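Blog > Events > Field notes

I went to the Bramberg open house expecting to be sold something, and the selling started at the coat rack. Bramberg makes Nasard, a voice notes app that promises to transcribe your meetings, label the speakers and keep everything synced across your phone and laptop. I have used four apps that promised this. I still type my own notes.

The tour took 40 minutes, most of it spent standing in a hallway while Ruoxi Cheng from the product team explained the new search. It looks through the text and jumps to the matching second of audio. On her phone it was quick, but she was searching her own recordings, made in a quiet room by one person who speaks clearly. I asked to try it on something I had recorded on the train that morning. She was nice about it - the import feature isn't in the public build yet.

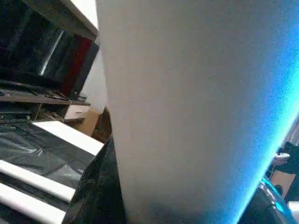 Pricing was the other thing I wanted to pin down. The free plan gives you 290 minutes a month, up from whatever it was in May, and after that the app keeps recording but stops transcribing. Whether it warns you first depends on who you ask. Maite Requena said yes, there's a banner. Shiyu Lu, who works on the Android version, said the banner is coming.

The accuracy numbers were on a slide, and the slide went by fast. The test set was 783 clips, all in English, and I couldn't get a straight answer on how many had more than one person talking. Speaker labels are the whole pitch, so I'd have started there.

I did like the offline mode. Sihan Dai put a phone in airplane mode, read a paragraph from a bus schedule and got nearly all of it back, street names included. The language pack is 1,851 MB, which is a lot to ask of a cheap phone, and it can't be moved to a memory card.

Export is plain text or PDF. No subtitles format, no date given for one. I've signed up for the beta anyway and will run it next to my old recorder for a few weeks before I say anything kinder.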